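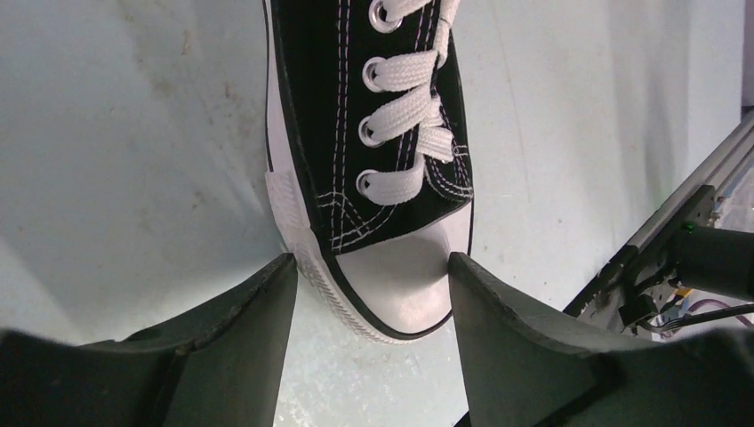

Search this list Advanced Go

Re: [manip-data] lacing set, how many more?

I've read the plan twice and I still don't buy the number. Comments under the quoted parts.

> We have roughly 4,000 episodes on shoes now, counting everything
> from the Rurnen bench and the Adams bench. The curve is still
> going up. I propose we keep both benches running through June
> and double the set before we touch the model again.

Which curve? The one in the Stostel report is training loss against hours of data, and that would go up or down nicely if we fed it the same shoe every day. We very nearly are. I pulled the episode list for the Rurnen bench last night and there are 21 shoes in it, and 8 of those are low canvas sneakers with white laces on a black upper. Doubling the set by running the same 21 shoes again gives us a bigger disk bill. I'd want to see the held-out shoes plotted separately before anyone books bench time.

> The wrist view gives the policy what it needs for the grasp. The
> toe cap is a good anchor and the fingers can hold it steady while
> the other arm works the laces.

Maybe. When the fingers are down at the toe, the wrist camera sees the toe cap well and the lower crossings of the lace well. It doesn't see the top of the throat, where the lace ends are and where most of our failures start. On a black and white shoe like that one I can pick out the eyelets along one side of the opening and the ones on the other side are tucked under the canvas. If I can't find them, I don't see why we should expect a small network to. The overhead view might cover it, but in the Adams episodes the overhead stream was dropped for half the sessions to save space, so we'd be training on two different problems under one label.

Also, "hold it steady" is doing a lot of work in that sentence. Two fingertips against a round rubber toe is a contact, and a contact isn't always a hold. I watched 7 episodes marked as success and in two of them the shoe turned as soon as the lace was pulled. The operator simply followed it around. A person can do that without thinking. If we keep those as good examples, we're teaching the arm to chase the shoe.

> Labels: operators mark success at the end of each episode. We
> have had no complaints about this.

Of course there are no complaints, it's one button. Has anyone had a second person mark the same episodes? Lurex did a double pass on the folding set and threw out a painful amount of it. I'd take a smaller shoe set with labels I trust over the one we have.

> Background variation can come later, through augmentation.

We said that about the folding set too. Same pale tabletop, same smudges in the same place, same rail and black cylinder on the right side of the picture. Changing the colors in software doesn't move the rail. Put the bench in the other room for a while, or at least turn it and throw a cloth over the table.

What I'd accept instead of doubling:

- stop collecting on black canvas shoes for now
- bring in boots, kids' shoes, round laces, anything with eyelets that don't shine
- start some episodes with the shoe lying sideways or toe away from the arm
- keep every camera stream, all of them, even if it means fewer episodes per disk
- have a second person label a random slice, without seeing the first label
- keep the bad grasps, marked as bad, with the time where they went wrong

The last one matters most to me. The collection script on the Rurnen bench deletes an episode if the operator hits redo, so we have no idea how often the grasp at the toe fails. I asked for the redo count and was told it isn't logged. That should be fixed before the next session.

If the held-out plot comes back and I'm wrong, fine, double it. Please post the plot to the list and not just the summary line.

> Unless there are objections I will book the operators.

This is an objection.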